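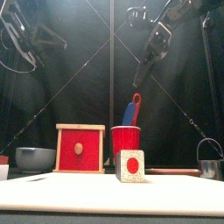
Kinnear is a piece of software for teaching two-armed robots from demonstrations, and it rests on one idea: when you have only a few recordings of a task, the program should work out which parts matter and train harder on those. Plalent released the version reviewed here in April, along with a short paper by Ronja Tangen and a set of trained models. I have used it on most of the things we keep on our table, including the red-fronted box with the small round knob, the grey bowl, the cup with the blue spatula standing in it and the speckled cube with the red circle on its face. My interest was mainly in whether the method in the paper survives a normal lab with normal clutter.

## What it does

You record demonstrations by driving the arms yourself. Kinnear then cuts each recording into short pieces and gives every piece a weight. Pieces where the different recordings agree closely get a high weight, and pieces where the operator wandered get a low one. The idea is that people are careful and consistent when the fingers close on something small, and careless when they are crossing open space.

The paper calls this agreement weighting. Similar schemes have been tried before, and most of them need a person to mark the important moments by hand. Kinnear does the marking itself, and you can look at the result on a timeline and change it.

## Setting it up

Installation went cleanly on the second attempt. The first failed with a message about a missing camera profile, and the manual has the profile listed under the wrong heading. Calibration for both arms took about 20 minutes and has to be repeated if a camera is knocked.

The recording screen is plain and easy to read. I would have liked a larger stop button. There is a keyboard shortcut for it, but it is the same key that starts the next recording, and I ended up deleting several empty files.

## How well it works

I tested three tasks: pulling at the knob on the box, lifting the spatula out of the cup, and moving the cube into the bowl. Each task was trained on 20 demonstrations, once with the weighting on and once with it off, and everything else was left alone. Altogether I ran 227 trials, with the objects shifted a little between them.

The knob showed the largest gain. It is small and round, so the fingers have to arrive at the right height and angle, and the weighted model did this far more reliably than the plain one. The timeline agreed with what I would have marked by hand, with a clear high patch just before contact.

The spatula was better with weighting too, though by less. When a second utensil leaned close to it in the cup, both models sometimes went for the wrong handle. The paper does not claim to help with this and it doesn't.

With the cube I could find no difference worth reporting. Both models managed it nearly every time, so there was little room to improve. I suspect the same would go for any object that is easy to pick up from several sides.

## Problems

The weighting assumes that agreement means importance. If you always rest the arms in the same place before starting, that pause gets a high weight as well, and the trained robot hesitates there. Trimming the start of each recording fixes it. The manual should say so, and at present the advice is only in a footnote to the paper.

Mixed operators are a bigger trouble. A colleague and I approach the knob from opposite sides, and with our recordings pooled the program decided the approach hardly mattered. Splitting them into 2 sets and training on one gave a usable model again. Any group sharing the demonstration work should agree on a way of doing each task first.

I also compared it briefly with Cuker, which we used before. Cuker has the better viewer and handles long recordings with fewer pauses. It has no weighting, and on the knob task it performed much like Kinnear with the weighting turned off. Busano sells a hosted service that reads Kinnear files, but I have not tried it.

## Who should use it

Kinnear suits a lab with a small number of good recordings and a task that depends on one or two precise moments. For plain pick-and-place work I would stay with whatever is already installed. The results in the paper look fair to me, although its tables cover only one operator, and I would like to see the pooled case tested properly before the next release.

We are keeping it on the knob and spatula tasks for now. The cube has gone back to Cuker.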